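Attractions & Days Out | Visit Reports
Search this site Enter keywords Go
5 min read

Bevora Trampoline and Climbing Center: open day report

Bevora held its open day in October 2025, a few weeks before the new climbing hall takes its first paying visitors. I went with Feng-yi Chow, who books our school groups, to see how check-in works and whether the place can handle a full bus. The building is on the Milach road, behind the garden supply store. Parking is free for the first three hours.

Check-in took longer than it should have. We had filled in our waivers online the night before, but the front desk could only find one of them. Zuweira Dramani, the duty manager, had us sign again on paper and gave us wristbands. She said groups will get a separate desk on the left side of the lobby. Grip socks cost extra and old ones from other parks are accepted if the soles are in decent shape. 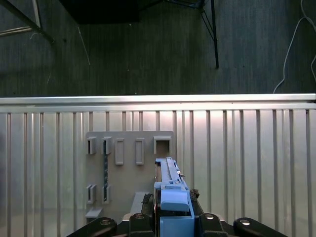 The climbing hall is the main reason to come. It has 18 auto-belay lines and a low bouldering area for younger children, with matting that runs wall to wall. Blue is the color for the beginner routes, about the same blue as the long 3D-printed piece held in the black gripper, and it was easy to follow from the floor. The red and gray routes were harder to tell apart under the lights. King-fai Peng, who set the routes, told us he plans to change a third of them in December.

Every climber gets a short talk first, then a check of the harness and clip. Ours was done by Érica Bezerra and took around 40 minutes for the whole group, including questions. She was patient with two people who had never worn a harness. Children under eight can use the bouldering area but not the lines, and an adult has to stay on the matting side of the barrier with them.

The trampoline hall is older and has had new padding on the frames. Capacity is 57 jumpers per session. There are two dodgeball courts, a foam pit and a tumble track. The foam pit was closed while we were there, with a sign saying it would be back the following week. Noise is a problem in this part of the building, and Feng-yi had to step outside to take a phone call.
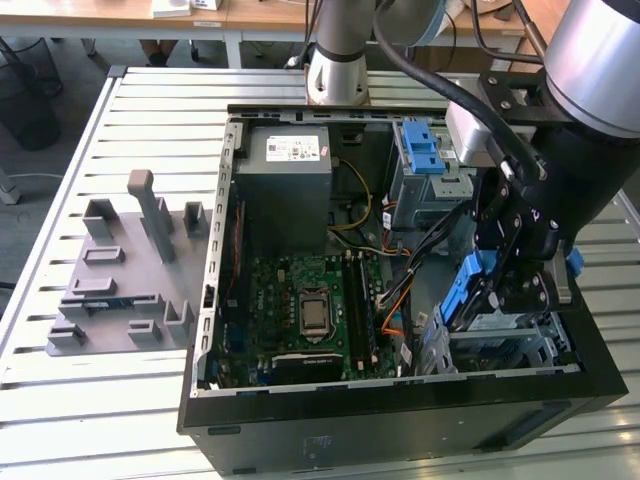
Session times are run from a booking system called Stusent, which also prints the wristbands and opens the gates. Pak-hei Wan looks after it and answered most of our questions about group bookings. I asked what happens if it goes down on a busy afternoon. He said the desk would switch to paper lists. I know a little about desktop computers, enough to tell the power supply from the memory slots with the side panel off, and I was glad the fallback didn't depend on one. Names can be changed up to the evening before a visit, and a deposit of $300 holds a full session for a school.

The cafe is upstairs and overlooks both halls. It is run by Gebremichael, the same people who have the bakery in town. The soup was good and the tables were clean, though there are not enough high chairs. Lockers are next to the stairs and take a coin, which you get back.

We have asked for a weekday morning session in the new year and are waiting for a date.

Tags: trampoline parks, indoor climbing, school groups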